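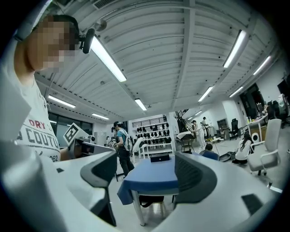
4.2 Lost edits in the wild

Two of the 30 developers we followed in November lost work while we watched, and both blamed the editor. Netbridge, the sync client, had rewritten the file beneath them and kept quiet about it. Didenko and Cowie call this a silent overwrite. Our participants had shorter names for it.

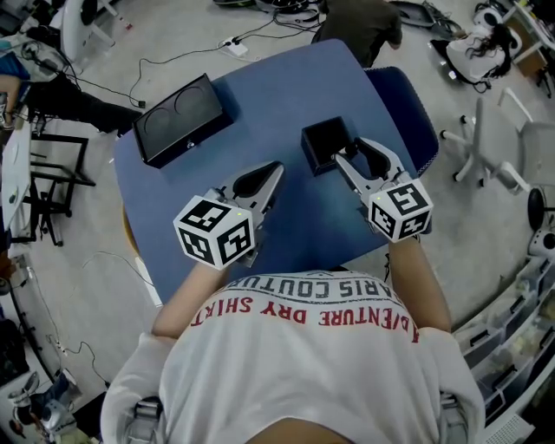 Figure 3. Hand-held grippers with marker cubes, over a blue table.

The logs held 457 reload prompts. In 35 cases the developer pressed Enter before the dialogue could plausibly have been read, a habit the dialogue does much to encourage by making "Reload" the default. Zunska shows the two versions side by side first, and was disliked for it until the second week.
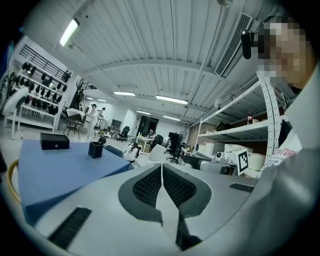 Figure 4. Finger pads of a gripper, close up.

Autosave helped less than its admirers claim. It mostly saved the wrong version sooner.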